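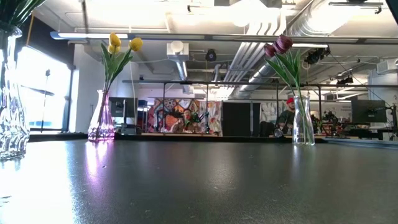
Department of Automation and Handling -- Silden Laboratory

Flower handling: first recording period closes
2018-06-29

The department has completed the first recording period of the Zornoda project, in which a pair of robot arms is taught to place stems in vases from examples given by human operators. The collection now holds 337 accepted demonstrations. The target agreed with our partner, Jeka, is 3000, and recording will resume in September after the summer closure.

Each demonstration consists of one complete attempt. The operator guides both arms by hand controls, picks up a stem from the work surface, brings it to the mouth of a vase and releases it. Joint positions, gripper opening and the views from the fixed cameras are stored together under a single entry. Attempts in which a stem is dropped and recovered are kept and marked as such, as the learning system is expected to need them. Attempts abandoned by the operator are removed.

Artificial flowers have been used throughout. Tulips and blossom sprigs were chosen for their different stem thickness and for the way the heads overlap when several lie together. Glass vases remain the harder part of the task. Clear rims are difficult to locate in the camera views, and daylight on a dark surface produces strong reflections. Bernd Fröhlich, who leads the recording work, has asked that sessions continue to be held at different hours of the day so that these conditions are properly represented.

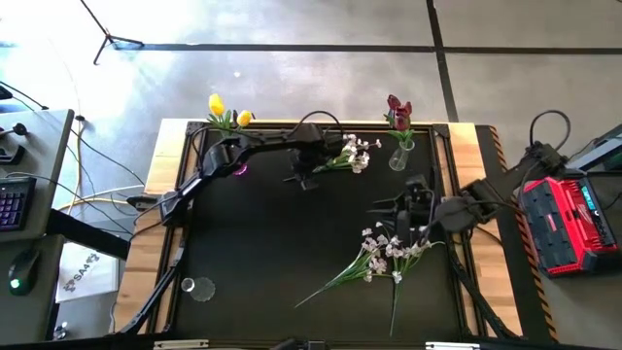 The two-arm bench with tulips, blossom sprigs and glass vases.

Six operators have been trained to date. Roya Amini and Tharun Kotian have written a short guide to the starting positions of stems and vases, and operators are asked to follow it from the next session onwards. Entries made before the guide was issued remain valid -- they will be labelled separately.

An early model trained on part of the collection was shown to Jeka this month. It reached for single stems with reasonable consistency but often closed the gripper too soon where blossoms overlapped. Afshin Rostami will report on the second model at the autumn meeting, which will be held in the Yazdani Room.

Colleagues who wish to train as operators should write to Bahman Najafi before the closure. There are 11 places, and training takes one afternoon. No previous experience with the arms is required.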